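Getting Good Recordings From a Hand-Held Gripper at Home

By Lorna Swanson

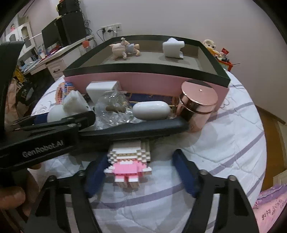 I've been using a hand-held gripper to record pick-and-place tasks for the better part of a season now, and I still get a kick out of how quickly you can start. You hold it, you squeeze, you move stuff. But there's a gap between recordings that merely exist and recordings a robot arm can learn from, and most of my first batch landed on the wrong side of it. So this is the routine I wish I'd had in April, written for anyone who has signed up for a home recording kit (mine came through Storkis, and the steps should carry over to similar ones).

What you need

The gripper, charged. A spot you can reach across without leaning. A dozen or so everyday objects, in mixed sizes. Something with low sides to put things into, such as a box lid.

Step 1. Pick the surface

Tables are easy, so everybody records on tables. Please don't stop there! A bed is great practice: quilting gives a little under each object, small toys tip over, and you have to bring the fingers in at a slightly different angle every time. Smooth the cover once before you begin and then leave it alone.

Step 2. Mix your objects

Go for variety in how things feel in the grip. Soft plush, shiny metal, clear glass, foam, and a small figure built from interlocking bricks will teach you more in one evening than a row of identical blocks. Brick figures are my favorite. Grab one by the body with the arms pointing out to the sides and you get a nice square hold, but squeeze too hard and you may be rebuilding it. Keep scissors and other sharp things out of the pick list.

Step 3. Approach from above, slowly

Bring the open fingers down on either side of the object, pause for a beat, then close. That pause matters a lot. Ehsan Mirzaei, who reviews uploads for our group, sent back 52 of my first 200 clips, nearly all of them for rushing the close. Let the pads meet the object evenly. If one side touches first, back off and line up again — it's faster than recording the whole thing over.

Step 4. Lift, carry, place

Lift straight up until you're clear of the neighbors. Carry at the speed you'd carry a full mug. Lower until the object is resting on something, and only then open. Dropping toys into the lid from a few inches up is fun, and it will get your clip rejected.

Step 5. Shuffle and repeat

Move three or four things between clips, turn one on its side, swap the target. I do short sets and rest my wrist in between, because the gripper feels light for ten minutes and a good deal less light after thirty.

Is the kit worth it?

For me, yes. The grip is comfortable, the squeeze is smooth, and my goal of 1,500 accepted clips by the end of summer looks reachable. I'd like a softer handle and a clearer upload page. If you try it, start with the brick figure, and send me your worst clip. I'll trade you one of mine.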